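We use cookies to remember your login and to count visits. By staying on this page you agree to this. Manage preferences | OK

How do you get clothes-on-hanger demos that aren't garbage?

Posted by Mevance in Data Gathering & Teleop

I'm gathering examples for a policy that puts a shirt on a hanger. Two-armed robot, head camera, one operator (me), a bed to work on. The full job is: shirt flat on the bed, hanger into the collar, both shoulders seated, pick it up by the hook. I drive the arms, the arms do it, the recorder runs, and in theory a network learns something from my evening.

What I have instead is a policy that gets the first arm of the hanger in very nicely and then hovers. It hovers like a waiter who has forgotten which table ordered the soup. When it does commit to the second shoulder, it shoves the hanger straight through the collar and out over the chest, then tries to lift the whole thing as if that had been the plan.

Things I've already tried:

Longer training. It hovers with more confidence.

Throwing out the episodes where I fumbled. This made it worse, which I took personally.

Slowing down while driving. My episodes are now almost twice as long and most of the extra length is me thinking.

I've got two shirts in rotation, both crew neck. Do I need more shirts, more episodes, or a different hobby? Also, how do people handle the moment when one hand has to let go? That seems to be where everything falls apart, usually including me.

Posted by Grernthorpe

More shirts. Two is not a dataset, it's a suitcase. Get a pile from a thrift store, different sizes and colors, and record as many as you can stand. The network will sort it out.

Also check that your camera hasn't slipped. Mine sagged over the month of May and I blamed the learning rate the whole time.

Posted by Iyer

More shirts will help later. I don't think it's your problem yet, and if you add a thrift store pile now you'll have a policy that hovers over a wider range of knitwear.

Look at what you said about slowing down. If you stop to think while the recorder is on, you are teaching it to stop. The network sees a hanger halfway in and two still arms, and the lesson it takes is that still arms are correct. It doesn't know you were wondering whether you left the stove on. So the hovering is probably copied from you, and faithfully.

What fixed it for our group:

Plan the move before you hit record. Do a dry run with your own hands on the same shirt. It feels silly, and then it saves you an evening.

Trim the pauses. Anything where both arms sit still for longer than a breath, cut it or redo the episode. Leave the pause in only if the robot is waiting on something it can see, like fabric still settling.

Break the job into stages and start some episodes in the middle. You don't have to begin from a flat shirt every time. Set the hanger in the collar by hand, put a gripper on one shoulder, and record from there. Your policy is fine at the beginning because every episode you own has a beginning. It's bad at the second shoulder because by then your episodes have all wandered off in different directions.

On throwing out fumbles: don't, if you recovered. A dropped collar that you pick up again and finish is worth more than a clean run. Throw out the ones where you gave up, or where you started swearing and pulled the shirt off the bed. If you only keep perfect runs, then the first time it's slightly off it is somewhere it has never been, and you get the shove.

For the letting-go part, pick one rule and stick to it. Ours is that one hand holds the shoulder near the collar and keeps holding until the other hand has the hanger. No swapping because the other way looked easier that time. If you go left hand first in half your episodes and right hand first in the rest, from identical starts, it may well average the two and do neither.
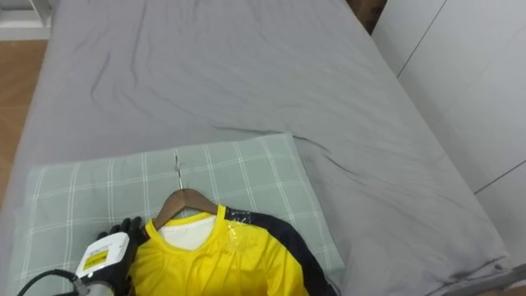
Left gripper on the shoulder, hanger arms just inside the yellow collar, hook toward the top of the pillow.

Notice where the shirt is. We lay the collar end over the pillow on purpose, so the neckline sits a bit higher than the mattress and the hanger has somewhere to go besides down into the sheet. On a flat bed we kept digging the tips in. If you do this, move the pillow around between episodes or the policy will decide the pillow is part of the shirt. We also use a plain gray sheet, which makes bright shirts easy to find and makes it very easy to fool yourself. Change the bedding before you tell anyone it works.

One more thing on labels. If you tag episodes by stage, tag where the stage ends, and decide beforehand what "seated" means. Two of us labeled the same batch and we did not agree on when a shoulder was on the hanger. We both had opinions. They were strong ones.

Posted by Mevance

Okay, the pausing thing is painful and correct. I went back through a batch and there's one where I clearly answered the door.

I'll do mid-task starts on the second shoulder and commit to left hand holds first. Does it matter which way the hook points at the start? Mine's been pointing wherever it landed.

Posted by Iyer

Toward the head of the bed to begin with, then loosen it up once it works. Let it vary by a little at first. You can go back to wherever it landed when the policy has earned it.

Posted by Fekska

Have you considered a hanger with clips

Get new answers from Data Gathering & Teleop in your inbox. Enter your email to subscribe to the newsletter. Unsubscribe any time.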